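Priltamstead Robotics Club – members' list
Posted in June by Horacio Gaete
2 replies · 76 views

Re: bolt and nut task, where we stand before the summer demo

Thanks for the notes. Answers below, in the order you raised them, and then a few things that need settling before we touch the settings again.

> I ran the Undico script for most of the evening session and the
> right arm kept stopping short on the flat pieces. It goes to the
> correct place in the plane but the fingers close too high, so on
> anything lying flat it either grips the top rim or gets nothing.
> The left arm was fine. I did not change any heights because I
> wasn't sure if the table offset lives in the script or in the
> Wedeck config file, and I didn't want to break it for the school
> group.
>
> Second question: do we still want both arms picking at the same
> time? It looks better but I had to hit stop twice when they both
> wanted something near the middle.
>
> Third: can we drop the heart-shaped plate? The finder calls it a
> nut about half the time.

On the height. The offset lives in the Wedeck config, under the entry for each arm, and the script only reads it. There is a second copy in the Undico folder left over from the spring version. That copy is ignored, so editing it does nothing, and I lost an hour to that myself. I have now deleted it. The value for the right arm was set before we put the mat down and was never measured again. The left arm was re-measured when its fingers were replaced, which explains why you only saw the fault on one side.

To set it properly: home both arms, bring the right one down over the middle of the mat with the fingers open, and lower it in the smallest steps until a sheet of paper under the tips just drags. Read the height off the console and enter that number in millimetres. It should come out at 286 or very near. If you get something much lower, the base bolts want checking before anything else.

On both arms at once. Yes, I would like to keep it. The task is written as a two-handed job: one arm takes a nut, the other takes a bolt, and they meet over the mat to put them together. If we pick in turn, the cycle time nearly doubles and the younger group loses interest. What we need is a proper rule for the middle.

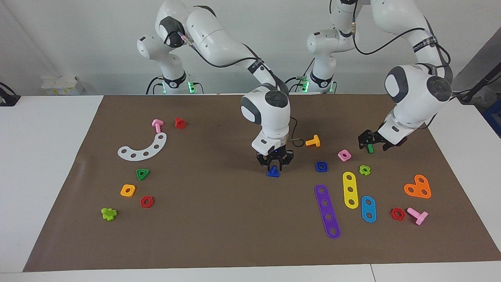 My proposal is a strip down the centre that only one arm may enter at a time. The script asks for the strip, waits if the other arm has it, and gives it back once the gripper is above travel height. Mushi already has a lock call that does this and we are not using it. The change is a few lines in the pick routine and one in the place routine. The place routine needs some care: both arms have to be in the strip for the joining step, so there the lock has to be taken once for the pair – otherwise each will sit waiting for the other and the run will hang without any error. If you see both arms stationary with no message on the console, suspect that first.

On the heart-shaped plate. I would rather keep it on the mat. The finder is going by outer size and the presence of a hole, and the plate satisfies both. Counting the holes should separate them, as a nut has one and the plate has three. The same test would pick out the strips, which at present are only rejected for being long and thin. I have 209 labelled stills from last term, and I will rerun the finder on those with the hole count added before anyone tries it live. Results to the list when I have them.

Smaller points:

Bolts lying on their sides are still the weak case. The gripper angle is worked out from the long axis, and on a short bolt the head throws it off. For now, scatter them by hand as usual and note which ones fail and how they were lying. Please don't stand them up to help the arm along, as it makes the log useless.

Speed stays at the present limit until the lock is in. I know it is slow.

Please save logs under your own initials and the run number. We have several files called "test" and I can't tell which arm settings any of them were made with.

If someone can do the paper check on the right arm before the next session, reply here with the number and I will put it in the config. I will bring the lock change on a stick and we can try it with the mat clear first, then with pieces down.

Horacio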